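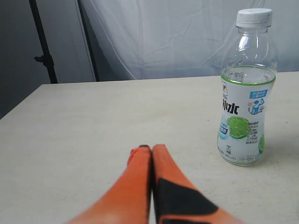 最終更新 2026年2月6日 (金)

ホプキン卓上把持比較（ホプキンたくじょうはじひかく、英: Hopkin tabletop grasp comparison）は、ロボットアームの手先に付けるグリッパと手首カメラを、同じ机、同じ対象物、同じ手順のもとで取り替えながら比べる試験法である。単に「ホプキン」とも呼ばれる。ダヴィナ・パターソンとソンバット・ジャイディーがまとめた手順書がもとになっており、現在は第3版が使われている。

机一つと布一枚、それにどこの売店にもある飲料のボトルがあれば始められるという敷居の低さが最大の魅力で、それでいて、指の形や表面材、カメラの取付角、制御器の遅れといった違いが驚くほどはっきり結果に出る。ページ冒頭の写真は手首側のカメラから見た作業面で、橙色の先細りの二本指が下から伸び、その先の卓上に緑と白のラベルが付いた透明なプラスチックボトルが立っている。

目次
1 名称
2 成立の経緯
3 試験環境
4 対象物
5 手順
6 比較される要素
6.1 指
6.2 手首カメラ
6.3 制御器
7 採点
8 主な結果
9 派生手順
10 批判と課題
11 用語
12 関連項目

名称
「ホプキン」は人名ではなく、最初の試験机が置かれていた部屋の呼び名である。手順書の初版には題名がなく、表紙に部屋名だけが書かれていたため、それがそのまま試験法の名前として広まった。日本語の文書では「ホプキン試験」「ホプキン法」などの表記ゆれがある。本項では、複数の機材を並べて比べる一連の作業を「ホプキン比較」、個々の一回の把持を「試行」と書き分ける。

成立の経緯
発端は、パターソンが二種類の指を付け替えて使っていたとき、どちらが良いのかという問いに答えられなかったことにある。硬い指は缶を確実につかみ、柔らかい指は紙コップをつぶさない。ところが試した日も机も対象物も違い、記録は感想の寄せ集めになっていた。そこでジャイディーが、机の上に格子状の置き場所を決め、毎回同じ順番で物を置く表を作った。これが初版の手順書で、本文は2ページしかない。

第2版ではタイス・セイシャスが加わり、手首カメラの項目が大幅に増えた。セイシャスの関心はもっぱら「指が画面のどこに写るか」にあり、第2版の付録には指先の写り込みを調べるための確認表が丸ごと一つ付いている。初版では「カメラは動けばよい」の一行で済まされていた部分なので、読み比べると実に面白い。

第3版はアピンヤ・ナクパンの編集による。置き方の乱数表、失敗の分類、制御器の遅れの測り方が整理され、初めて別々の場所で取った結果を並べられるようになった。版の番号が上がるたびに手順書は厚くなったが、机と布とボトルという基本の道具立ては初版から変わっていない。

試験環境
机は天板が平らで、艶のない明るい色のものを使う。手順書は寸法を細かく定めておらず、アームが天板の四隅のうち手前の二つに届くことだけを条件としている。細かな擦れや小さな点状の汚れは残してよい。第2版までは「清掃した天板」と書かれていたが、無地すぎる面では奥行きの推定が不安定になるカメラがあり、第3版で文言が緩められた。

背景には無地の布を支柱から下げる。白がよく使われるが、灰色や薄い青の例もある。布のしわは伸ばしても伸ばさなくてもよく、比較の途中で張り直さないことのほうが大事にされる。布を張り直しただけで検出器の成績が動いたという報告は多い。特に透明な対象物では、肩や首の部分を通して後ろの布が見えるため、しわの線が輪郭の候補として拾われてしまうことがある。こういう地味な要因が数字に出てくるところに、この試験の醍醐味がある。

照明は拡散光が基本で、対象物の影が薄く出る程度にする。強い一灯で照らすと影の縁を物体の縁と取り違える検出器があり、それ自体は調べる価値のある現象だが、標準の比較には含めない。

対象物
標準の対象物は18品目である。内訳は手順書の別表にあり、円筒形のもの、箱形のもの、薄いもの、柔らかいもの、透明なものに大きく分かれる。品目は店で買えるものに限られ、特注の試験片は使わない。これはジャイディーの強い主張によるもので、「帰りに買って翌日試せること」という一文が初版から残っている。

中でも人気があるのは飲料のボトルだ。一本の中に難しさがいくつも詰まっている。胴には印刷の濃いラベルが巻かれ、特徴点が豊富で見つけやすい。上のほうは透明で、光の反射と背景の透けが混ざる。首は細く、キャップには縦の刻みがある。どこをつかむかによって、必要な開き幅も力もまるで違ってくる。

ラベルの絵柄や言語は問わない。写真のボトルにはライムの輪切りの絵と漢字が印刷されている。ただし、一つの比較の中ではラベルの向きを記録する。大きな円形の絵柄が正面に来るか、細かい文字の並ぶ面が来るかで、検出の枠がわずかにずれるためである。第3版の記録表には「正面」「右」「左」「裏」の四つの欄があり、迷ったときは写真を貼ることになっている。

中身の量も記録する。満量、半量、空の三条件があり、半量がもっとも扱いにくい。持ち上げたときに液面が揺れ、手首の力覚の値に遅れて波が出る。

手順
一回の試行は次の順に進む。

1. アームを開始姿勢に戻し、指を閉じる。
2. 置き場所の表に従って対象物を置き、ラベルの向きを記録する。
3. 手首カメラで静止画を一枚取り、指先の写り込みを確かめる。
4. 指を開き、対象物に近づける。
5. 把持し、手のひら一つ分の高さまで持ち上げる。
6. 三つ数えるあいだ保持する。
7. 元の位置に下ろし、指を開いて退避する。
8. 結果と、あれば失敗の種類を書く。

手順1で指を閉じるのは、閉じた状態の指先の合わせ目を位置の基準に使うからである。先細りの指では、二本の先端がそろう点が画像の中で小さくまとまり、ずれを見つけやすい。冒頭の写真でも二本の指はほとんど合わさっている。初心者はこの手順を飛ばしがちだが、ここで撮った一枚が後から何度も役に立つ。指の緩み、カメラの回転、レンズの汚れは、たいていこの静止画を見返すと分かる。

手順4の近づき方には、水平、垂直、斜めの三通りがある。斜めは天板に対して45度と定められている。立っているボトルには水平が有利に思えるが、手首の太いアームでは下側の筐体が天板に当たることがあり、斜めのほうが安定して動ける機種も少なくない。

手順6の「三つ数える」は初版の表現がそのまま残ったもので、第3版の脚注では制御器の時計で3秒とされている。声に出して数える流儀を守っている人もいる。

比較される要素

指
指の比較はホプキンの花形である。二指の平行開閉型がもっとも多く試されており、形状では角形、先細り形、内側がくぼんだ形、表面では素地のまま、ゴム状の当て材付き、細かい溝付きなどが並ぶ。

先細りの指は、隣り合った物のあいだに差し入れやすく、画面の中で物を隠す面積も先端では小さい。その代わり、円筒形のものを先端だけでつかむと接触が狭くなり、持ち上げたときに対象物が傾きやすい。根元近くまで深く入れれば安定するが、そうすると今度はカメラから見て対象物の多くが指に隠れる。この綱引きをどう解くかが、指を設計する人の腕の見せどころになっている。

当て材の色にも注意が払われる。明るい色の指に黒い当て材を組み合わせると、画像上で指の領域を切り分ける際に、当て材の部分だけが別の物体とみなされることがある。左右で見え方の異なる指では、この誤りも左右で偏って現れる。ナクパンは第3版で、指の領域を色だけで切り分ける方法を「最初に試し、最初に捨てるもの」と評した。

Nurkholm（ヌルクホルム）は、この比較のために作られた指の設計の一つで、一体成形の柔らかい指を平行開閉の台座に差し込む構造をもつ。差し込み部に段があり、工具を使わずに交換できる。付け替えが速いことは比較試験ではとても大きな利点で、午前と午後で指を替えるという計画が無理なく組める。

手首カメラ
手首カメラの比較では、取付位置、取付角、画角、露光の設定を変える。Vernora（ヴェルノラ）と呼ばれる取付台は、角度を段階的に変えて固定できるもので、セイシャスが第2版の作業中に設計した。図面は手順書の付録に収められている。

画面内に指がどれだけ入るかは、長く議論の種になってきた。指が大きく写れば、指先と対象物の位置関係を一枚の画像から直接読める。反面、机の手前側が指に隠れ、低いものや小さいものを見落とす。指をほとんど写さない配置では机が広く見えるが、最後の数センチメートルは腕の関節角から推定した位置に頼ることになる。

セイシャスの確認表は、この釣り合いを実際の画像で見るためのものである。閉じた指の先端が画面の中央付近にあるか、指の合わせ目が縦に通っているか、机の奥の縁が水平に写っているか、といった項目を順に見ていく。机の縁が傾いて写る場合は、対象物を探す前にカメラの取付けを疑う。

焦点も見落とせない。手首カメラにとって指はごく近く、対象物はそれより遠い。固定焦点のカメラでは机の上の物に合わせるのが普通で、指は少しぼける。指の輪郭を使った位置合わせをする場合には、このぼけの幅を誤差として見込む。

制御器
制御器の項目は見た目こそ地味だが、結果への影響は大きい。Devidska（デヴィツカ）は、開閉の指令を出してから指が動き始めるまでの遅れを測るための小さな記録用プログラムで、ジャイディーが書いた。指令の時刻、モーターの電流、画像の取得時刻を一つの表に並べる。

これを導入した多くの人がまず驚くのは、遅れの長さよりもそのばらつきである。平均の遅れは補正できるが、ばらつきは補正できない。柔らかいものをつかむときには、力の上限に達してから止まるまでの揺れとして現れ、紙コップの縁のへこみという非常に分かりやすい形で目に見える。グリッパの性能だと思っていたものが通信の設定だった、という話はこの分野の定番である。

採点
採点は三段階で、保持して元の位置に戻せたものを「成功」、持ち上がったが保持中または下ろす途中で落ちたり倒れたりしたものを「部分」、持ち上がらなかったものを「失敗」とする。

失敗には種類を添える。第3版では、見つからない、位置がずれた、滑った、倒した、つぶした、隣に触れた、途中で止まった、の七つがある。このうち「倒した」は立っているボトルに特有といってよく、近づく途中で指の片方が先に触れることによる。左右の指が同時に触れるかどうかは、目で追うよりも、下ろした後の対象物の位置のずれを見たほうが確かである。

得点を一つの数字にまとめることは、手順書では勧められていない。総合点を出すと、缶に強く紙コップに弱い指と、その逆の指が同じ点になってしまう。品目ごとの表のまま読むのが正しい楽しみ方で、慣れてくると表を眺めるだけで指の形が思い浮かぶようになる。

主な結果
第3版に付属する結果集には、合わせて2,061回の試行が収録されている。このうち802回がNurkholmの指によるもので、単独の指としてもっとも多い。記録はラマイ・ジットプライパーが整理し、品目、近づき方、ラベルの向きごとに引けるようになっている。

結果集から読み取れる傾向として、次のような点が挙げられている。

・立てたボトルでは、胴の中ほどをつかむ試行がもっとも安定し、首をつかむ試行は成功したときの位置の戻りがもっとも良い。
・柔らかい指は、位置のずれに強い。角形の硬い指は、ずれがある範囲を超えると急に成績が落ちる。
・当て材を付けると「滑った」は減るが、薄い箱では当て材の厚みのために「隣に触れた」が増える。
・カメラの取付角を変えたときの差は、指を変えたときの差に匹敵する品目がある。

最後の点は発表当時かなりの反響を呼んだ。グリッパの比較として始まった試験が、カメラの置き方の大切さを示すことになったからである。ジットプライパーは結果集の前書きで、透明なボトルの行だけは何度見ても飽きないと書いている。

派生手順
「夜間ホプキン」は照明を落とし、露光を固定して行う。手首が動いているあいだの画像のぶれが主題となる。

「混雑ホプキン」では、対象物の周りに別の品目を置く。標準の比較では、机の上に置くのは一度に一つだけであり、広く空いた面の中から一つを見つけてつかむ。混雑型はその正反対で、先細りの指の良さがもっとも発揮される場でもある。

「片手交換」は、左右で違う指を付けて試すもの。片側を柔らかく、もう片側を硬くする組み合わせが知られ、硬い側を位置の基準に使えるという利点がある。採点表は標準と共通だが、対象物が最終的にどちらへ寄ったかを書く欄が加わる。

このほか8月に開かれる夏の集まりでは、その年に限った品目を一つだけ加える習慣があり、過去には歯磨きのチューブ、折り畳み傘、食パンの袋が選ばれた。食パンの袋は全員の成績が悪く、それでもいちばん盛り上がった品目として語り継がれている。

批判と課題
机と布の条件が緩いため、異なる場所の結果を厳密に比べることはできないという指摘がある。パターソンはこれを認めたうえで、同じ場所の中での差を見る試験だと答えている。第3版では、場所をまたぐ場合に基準の指を一組決め、その成績との差で書く方法が示された。

市販品を対象物とすることにも難しさがある。容器の形や厚みは予告なく変わり、同じ名前の飲料でも以前より胴がへこみやすくなることがある。このため、比較の開始前に必要な本数をまとめて買っておき、外観の写真を残すことが勧められている。へこんだボトルをどの時点で交換するかは版によって扱いが異なり、第3版では、机に立てて手を離したときに傾いて見えたら交換とする。

また、把持の後に何をするかが含まれていない点も課題とされる。キャップを開ける、注ぐ、渡すといった作業では、つかみ方の良し悪しが後の工程で決まる。キャップ開けを加えた案はすでに草稿があり、保持中のねじりに対する滑りを測る内容になっているが、机に固定しないボトルを片腕で開けるのはなかなか手ごわく、採点の方法が定まっていない。

用語
開き幅 ― 指を最大に開いたときの、接触面どうしの間隔。当て材を付けた場合は当て材の表面で測る。
合わせ目 ― 指を閉じたときに左右の指が接する線。画像上の基準に使う。
写り込み ― 手首カメラの画像に指や取付台が入ること、またはその範囲。
戻り ― 下ろした後の対象物の位置と、置いたときの位置との差。
基準の指 ― 場所をまたぐ比較で共通に使う一組の指。

関連項目
Devidska（遅れの記録）
Nurkholm（指）
Vernora（手首カメラ取付台）
混雑ホプキン
二指グリッパ
透明物体の検出

分類: 把持試験 | グリッパ | 手首カメラ | 卓上実験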